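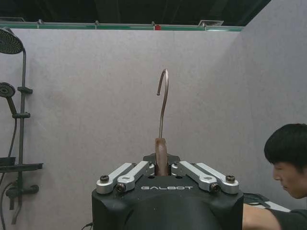

A wire hook on a brown wooden base, with a pale wall behind.

How to store wool coats for the warm season

I have repaired coats in my small workshop in Triserholm for many years, and most of the damage I see comes from the closet. Please do these steps in order.

1. Empty all pockets and turn them out. Crumbs attract insects.

2. Brush the coat from collar to hem with a soft clothes brush. Go also under the collar and under the arms, where the moths like to lay eggs.

3. Clean the coat or give it to the cleaner. When it comes back, take off the plastic bag the same day — wool needs air.

4. Choose a hanger with wide shoulders. The ends should stop a little before the sleeve seam. If they go past it, you will get a bump in the sleeve which is difficult to steam out.

5. Close the top button and the middle button. Leave the belt loose.

6. Cover with a cotton bag. I use the long one from Diretti, 100 percent cotton, but an old bed sheet with a hole for the hook works also. 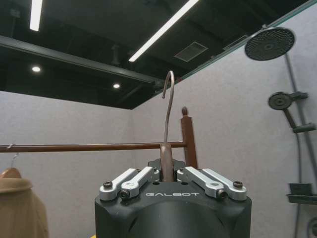

Can I keep a knitted cardigan the same way?
Fold it and lay it flat in a drawer, as knitwear becomes longer when it hangs for months.

7. Leave space of two fingers between the coats on the rail.

In September take everything out, brush it again and let it hang one day by an open window, not in direct sun. If you find small holes, put the coat in a closed bag away from the others before you repair it.

Mārtiņš Kairys
November 8, 2021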